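Student Project Report: Taking Apart an Office Desktop Computer
Napaporn Thaweesak
Ferncombe, hardware basics course, February

1. Purpose of the project

The aim of my project was to learn how the parts of a used desktop computer are held in the case, and to write notes which the next group can follow. The course has 15 old computers for practice. Most student guides I found explain how to build a new computer with standard parts. An office computer is different inside, and many of its parts are held by plastic clips and levers. I wanted to write about this kind.

2. The computer

I worked on a Dell tower. The side panel comes off first, and then the drive cage and the power supply can be reached. I started by reading the label on the power supply, because our teacher asks us to write down the marks before we touch anything.
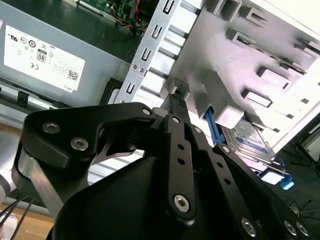 Figure 1. Drive cage and power supply, with the regulatory label and the "80" efficiency badge.

The drive cage took more of my time than all other parts. I was afraid to break the plastic tabs, so I practiced on a spare cage before. My advice is to press slowly and to stop when the plastic starts to bend. If a tab does not move, it is usually because another one is still closed.

3. The motherboard

The processor is taken out before the work on the board begins. We keep it in a small box with its number, and we do not put it on the table. After this the socket must be protected from dust and fingers. 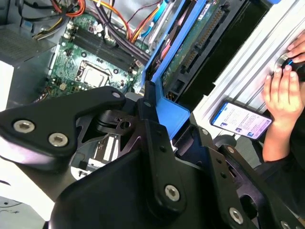 I made a drawing of the cables before I unplugged any of them, and I marked each one with paper tape. This was slow, and my first drawing had two mistakes, which I corrected in the final notes. The memory is easier. The small latches at the ends of the slots are opened first, and then the module is pulled straight up. It should not be moved from side to side.

4. Drive bracket

My notes for this part were 13 lines long in the first version. A classmate tried to follow them and got lost, so I made them shorter. Now there are 6 steps, and the first one is to find the blue latch. 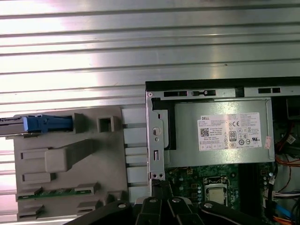 The bracket should be laid flat and kept near the case, so that its screws do not get mixed with the others. I used the lid of a food box for the screws, with one place for each part of the computer.

5. Problems and next work

My biggest problem was vocabulary. The same part is called a tray, a cage or a bracket in different guides, and I also mixed these words in my first draft. I have added a word list at the end of the notes. I would still like to write the steps for putting all the parts back, and to test them with students who did not see the computer being opened.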